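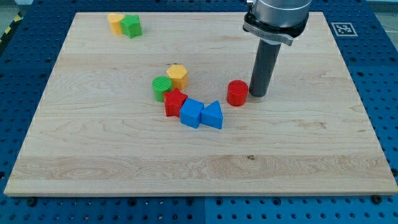 Shape blocks on a maple board.

7 min read

Siltusstead Play Materials Loan Service
Progress report to the Fleda Fund, second reporting period
Prepared by Tomoyo Hirose, service manager

1. Position at the end of the period

The loan service is open from both sites and the delivery round is running. The catalogue transfer is complete except for boxed games. The cleaning room was handed over later than planned, and the evening opening has been deferred to the next period as a result. Spending is within the approved budget, with one transfer between headings requested in section 7.

The catalogue now holds 2,423 items. Of these, 579 were on loan when the period closed. The remainder were on the shelves, in cleaning or withdrawn for repair.

2. Catalogue

The old card index has been replaced by Cutora, the loans software approved in the first period. Records were keyed by hand from the cards and then checked against the shelf. Cards and shelves disagreed more often than we had allowed for. The usual fault was a set that had been split between two boxes at some point and carded twice. Where this was found, the parts were brought together, the duplicate record was deleted and the surviving record was given a part count.

The part count is the most useful field in the new catalogue. Under the card system, a returned puzzle was accepted if the box looked full. Staff now count parts back in at the desk and enter the result. A set that comes back short goes to a holding shelf for two weeks, during which the borrower is contacted. If the part does not turn up, the set is either lent with a note of what is missing or broken down for spares.

Boxed games have been left until last. Many have mixed contents, and the rule sheets are missing from a large share of them. Shota Aoki is working through these one shelf at a time. Games that cannot be made complete will be offered to the drop-in groups, where staff can adapt them.

Three problems with the software remain open:

– The overdue list includes items that were renewed on the last day of the loan. The supplier has accepted this as a fault.
– Labels print correctly from the main desk but are offset when printed from the second site. The cause has not been found.
– A childminder who also borrows as a parent must hold two accounts. This can be worked round, but it inflates the membership figure, and we have left membership out of this report until it is resolved.

3. Delivery round

Delivery to childminders and small nurseries began in January, using a van and driver supplied by Chauke. The round serves 25 settings, each visited once a fortnight. Orders close at noon on the working day before the visit and are picked and crated that afternoon.

The first version of the route followed the order in which settings had joined, which meant crossing the river twice. It was redrawn after the first month. The new route runs out along the north bank, crosses once at the upper bridge and returns through the estates. The driver now finishes before the school traffic builds up, and there has been no late arrival at the final stop.

Crates were the main source of complaint. The original crates had no lids, and soft items on the top layer arrived damp on wet days. Lidded crates were bought from the contingency. They stack one fewer to a column in the van, so the two largest orders have been moved to different weeks to keep the load within the space available.

Settings were asked what they would change. The most common request was for a longer loan period on outdoor equipment, which is awkward to bring in and out of use within a fortnight. We have extended outdoor loans to six weeks with immediate effect. The second request was for a choice of delivery time. This cannot be met with one vehicle, and settings have been told so.

4. Cleaning and repair

Handover of the cleaning room was held up by the floor drain. The gully had been set above the finished floor level and water stood in the corner by the door. The contractor broke out the screed, lowered the gully and relaid that part of the floor at its own cost. A second hose test was satisfactory and the room was accepted.

The room is laid out so that returned stock comes in through the corridor door and leaves by the hatch to the store. Hard plastic items are washed in the machine. Wooden items are wiped by hand with a damp cloth and stood on racks, as soaking lifts the finish and swells the joints. Fabric items are laundered off site under the existing arrangement. Items with batteries are wiped down and the battery compartment is opened and inspected before the item goes back on the shelf.

Drying capacity is now the limit on how fast stock can be turned round. The racks are full by the middle of the afternoon on the day after a delivery round, and later returns have to wait. Additional racking would fit along the wall beside the hatch. A quotation has been obtained and the item is included in the request in section 7.

Repairs are logged by type. Loose wheels and split box corners account for most of the work. Box corners are being reinforced with cloth tape at the first sign of wear, which takes a few minutes and appears to prolong the life of the box considerably. It is too early to put a figure on the saving.

5. Staffing

The part-time stock assistant post was filled at the second round of advertising. The first advertisement described the post as clerical and drew applicants who did not want lifting work. The wording was changed to state the weights involved and the hours on the loading bay.

All desk staff have completed training on the new software. Manual handling training was repeated for those who pick and crate orders. A written procedure for the desk has been produced and is kept at both sites – it covers issue, return, part counts, short sets and the action to take when the network is down.

Shota Aoki has taken over the weekly stock check from the service manager. Shelves are checked in rotation so that the whole store is covered once in each reporting period.

6. Risks

Storage. The main store is close to full. Large outdoor items take up floor space out of proportion to the number of loans they generate in winter. We are discussing the seasonal use of a lock-up garage at the second site. If this is not agreed, purchases of large items will stop until existing ones are retired.

Vehicle. The service depends on one van. Chauke will supply a replacement within one working day under the contract, but the replacement may have no tail lift. Heavy orders would then be held over.

Lost parts. Counting parts at the desk adds to the time each return takes. At busy periods there is a temptation to skip the count. The weekly check will now include a sample of recently returned sets, with any shortfall traced to the date of return.

Evening opening. The deferred start leaves a shorter trial than the one described in the application. We propose to keep the trial to its original length and carry its final weeks into the following period, with no change to the total cost.

7. Budget

Expenditure on software, delivery and staffing is in line with the profile. Staffing shows a small underspend from the delay in filling the stock assistant post. Equipment is fully committed following the purchase of lidded crates.

Approval is requested to move the staffing underspend to equipment, to pay for drying racks in the cleaning room. The quotation is attached as Annex B. The racks can be fitted in one day without closing the room.

8. Work planned for the next period

– Complete the cataloguing of boxed games.
– Fit the drying racks, subject to approval.
– Open the main site on one evening a week and record loans separately for those hours.
– Resolve the label fault at the second site.
– Settle the winter storage of outdoor equipment.
– Survey the settings on the delivery round again, using the same questions.

Annex A: loans by category
Annex B: racking quotation
Annex C: delivery route as revised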